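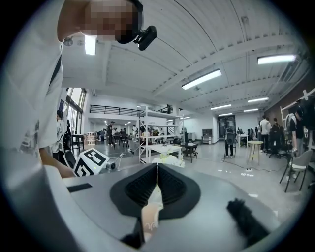

Friday, start 8.40 am

Overcast first thing, brighter by ten. Overhead tubes on as well as the daylight from the tall windows. The windows alone give good colour on the left side of the room in the morning but it falls off fast towards the back, and I want the sorting done under the same light all day.

Flowers for today: whites and pale yellows only. The stronger yellows and the oranges are in the cool cupboard under the mezzanine and can wait until next week. Flora Ritchie wants the pale colours settled first so the Moncrieff order can be quoted. They've asked for table arrangements in white through to cream, nothing that reads as lemon from across a room. I held a few up against the ceiling and a few against the black railing. Against the white ceiling the pale yellow nearly disappears. Against the railing it looks twice as strong. Flora says their dining room has dark panelling, so the railing is the fairer test. Moved the comparison shelf to that side.

Stock book, before starting:
White stems, 1,976
Pale yellow stems, 1,423
The old sheet said 2,854 for white. That was the figure before the Hilico lot went back and the page was never updated. Crossed out and initialled.

Method, same as last time. Take one cluster, hold it by the stem just under the head, turn it once, put it in the white, cream or yellow tray. If you have to think about it, it goes in cream. Don't stack the heads. Anything with a bent wire goes in the repair box whatever its colour.

10.15. Two of the Nikesance bunches have a green cast at the centre which I hadn't noticed under the tubes at the back. Only shows near the windows. Not a fault as such, real ones do it too, but they won't sit beside the Clirnonari ones without looking like a mistake. Kept them apart and labelled the bag. Could be used on their own in the small vases for the front desk.

10.50. Tea.

11.10. Tried mixing white and pale yellow in the one cluster instead of alternating whole clusters down the table. Much better. The yellow gives the white some depth and from a few metres off the whole thing reads as cream. Best mix so far is mostly white with the yellow low and toward the middle. When the yellow sits on top it looks like a separate bunch dropped in. Wrote the mix on a card and pegged it to the sample.

Stems: the Clirnonari stems are stiffer and hold the angle you give them. The Hilico ones that are left spring back a little, so bend them past where you want them. Long-nose pliers for this, fingers get sore by the end of the morning. Pliers need a drop of oil, squeaking again.

12.30. Lunch, windows open at the far end to clear the glue smell from yesterday. Close them before putting anything light on the benches. Lost a tissue pattern behind the radiator last week that way and it's still there.

1.15 pm. Looked at the mixed sample from up on the mezzanine. From above you see far more of the centres and less of the petal edges, so it looks yellower than it does from the bench. Moncrieff have a gallery over part of their room, Flora thinks, so I'd rather know. Turned a few heads outward and looked again. Improved. Would still take a little yellow out for the tables under the gallery, if it is in fact a gallery. Flora to ring and ask.

2.40. Repair box. Most are loose heads, glue and a twist of tape. A few have creased petals. Steam from the kettle sorts out the cloth ones if you hold them well back. The paper ones don't recover, put them in the bits tin for confetti.

3.30. Sun round the other side now and the room noticeably warmer in tone. Went back over the cream tray and moved a handful to white. Should have left that decision for the morning, so whoever is on next please check the cream tray again before lunch with the tubes on.

To do:
Ask Moncrieff about the gallery and the table lengths
Price a small top-up of white from Clirnonari
Oil pliers
Green-cast bunches, try in the front desk vases
New page in the stock book, October's is full

Trays covered and back in the cool cupboard at 4.20. Sample left out on the comparison shelf for Flora, please don't water it.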